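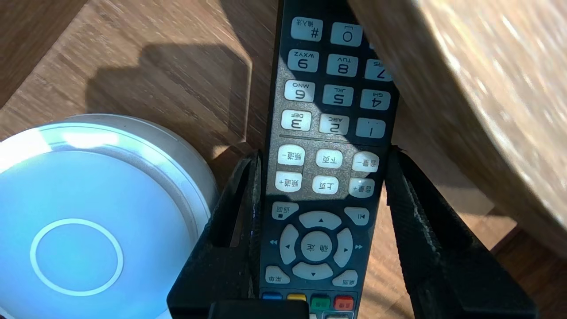
Elvia Xolalpa wrote:

> I stayed in the corner room from Wednesday and I have two small
> complaints, neither of them serious. The first is the TV remote.
> The numbers are plain enough but the words are in Chinese, and I
> don't read Chinese. I wanted the volume down late at night and I
> changed the channel instead, several times. Could somebody write
> out what the keys say?
>
> The second is the little round table next to the bed. By the time
> I'd found room for a glass of water, my glasses and a book, the
> glasses were leaning on the telephone. Does it all have to be there?
>
> Otherwise a comfortable stay and I slept well.
>
> Elvia

Thanks, Elvia. I'm answering on the list as Edvin asked me much the same thing about the remote in April and I only told him in person, which was no use to anyone else.

The remote first. Under the number pad there's a thin line, and past that line are six oval keys in two rows of three. These are the words on them:

频道+ channel up
频道- channel down
音量+ volume up
音量- volume down
上页 previous page
下页 next page

If you don't want to learn the characters, learn one pair. 音量 is volume and 频道 is channel. The plus and minus signs are the same as anywhere.

The two page keys are for moving through long lists. You can ignore them if you only want to watch something. The key with # on it also says 输入法 in small print, meaning input method. It's for switching how you type when there's a search box on the screen. Leave it alone unless you are searching, and if you get odd results when you type, press it and try again. The number keys have letters on them in the way a telephone does, so 2 is ABC and 9 is WXYZ.

I'll print the list above on a card and put it in the room folder. I'd sooner not stick labels on the keys. We tried that with the old set at Cisternas and they slid about and left glue behind.

Now the table. It's the light oak one with the raised rim, and I like it there because things don't roll off. The rim does take a bit of space, though, and the phone sits towards the back left, so the front is what you've got for a glass and a book. There is also the shelf underneath.

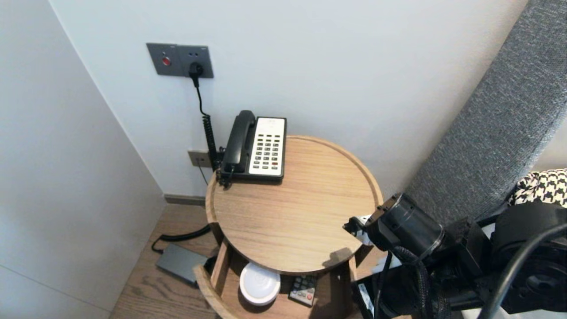 Could the telephone go on the lower shelf? It could, but you would have to bend down to it from the bed, and in the dark you'd be feeling about for the handset, so I'd leave it on top.

The remote can live on the shelf. It's easy to reach down for, and it keeps the top clear. Please put it back there when you leave. Silvana spent a good while looking for it after the last changeover and found it in the wardrobe, under the spare blanket.

As to the round white thing on the shelf, I know some of you put it up on the table and some of you put it on the floor. Please keep it on the shelf with the remote. There's room for both.

Cables. The black power adapter, or dark grey if you want to be fussy, has been ending up on the floor to the left of the table, with its lead running under. I don't like it there. Someone getting out of bed at night will tread on it, and the vacuum cleaner catches the lead. Ezequiel is going to fix a cable clip to the underside of the table so that it can hang up out of the way. Until he's done that, push it close to the wall before you go to bed.

The high wall plate has the socket in one half and a round red button in the other. Please don't pull out the black plug to charge your phone. Use the extension lead from the hall cupboard. And please don't hang anything from the plate, not even a pair of headphones.

Ezequiel asked whether we should buy a bigger table. I looked at the Listell one, and it's square and would stick out past the headboard, so you'd knock your hip on it every time you went round. The Skosten is nearer the right size but has no shelf. I'd rather keep what we have and take less to bed with us. If anyone feels strongly, write back and I'll measure the corner properly.

Two other things while I'm writing:

The cushions have been going home in the wrong bags. The houndstooth one belongs in that room and nowhere else.

The spare batteries are in the kitchen, second drawer, in the tin marked Brekura. It's an old biscuit tin, there are no biscuits in it. If you take the last pair, put it on the shopping list.

I'll be there next on a Wednesday and will bring the card with me. Elvia, if there were other keys you couldn't make out, send me the characters or copy the shapes as best you can and I'll add them.

Hanne Laaksonen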